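Walport Handling Project
Progress report to the Brilholm Fund, second reporting period
19 June 2019

Summary

Work on the mixed-goods handling cell continued on schedule until March, when a grip fault on the Zamik arm led the project team to suspend unattended operation. This report sets out the fault, the steps taken, and the effect on the remaining work. No one was injured.

The fault

The arm released cartons before the place command was given. Of 2000 logged picks in the period, 77 ended in an early release. Most involved light cardboard packaging held at an angle. The controller recorded a normal grip in each case, so the stop routine did not run. On nine occasions the arm carried on with its cycle while the dropped item lay within its path. We regard this as a safety matter and reported it to the site manager the same day it was confirmed.

Items in current use include boxes, a beverage can and a plush toy. Packaging with open flaps remains in the set.

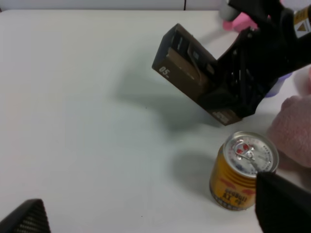
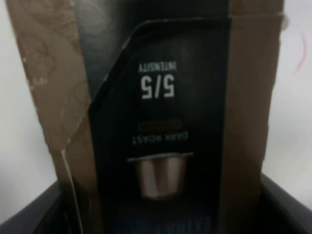

Reynaldo Cabrera
Project Lead, Walport Handling Project

Cause and corrective action

The fault was traced to the force threshold in the Lu control software, which had been set for rigid goods and was not changed when cardboard was added. Amado Malabanan has revised the setting and added a second check on finger position. If the two readings disagree, the arm now halts and must be restarted by hand.

Attended trials resumed after 17 days. Early releases have fallen but have not stopped, and torn or creased cartons are still the weakest case. Unattended operation will remain suspended until the second check has been reviewed by the site safety officer.

Effect on the plan

The overnight trials move to the next reporting period. No additional funds are requested. The cost of replacement finger pads has been met from the equipment line.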